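Okay, picking the Fludwood planner ticket back up, still on the wipe task. Orsolya, your guess about the timeout was good! I bumped it from 2 to 8 seconds and the left arm stopped bailing out mid-plan, but the right arm still gets its goals late (log line 76, same warning every run). I think the task node is queuing both goals on one thread, so the right arm just sits there until the left one reports back. Gonna split the callback groups tonight and rerun. If Euan has the old Lonero config somewhere, please drop it in here, I'd love to diff it before I break anything else. 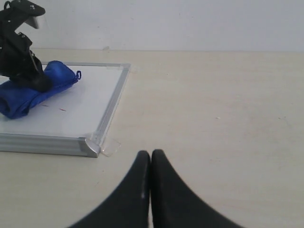
Right wrist cam, left gripper at the blue cloth on the whiteboard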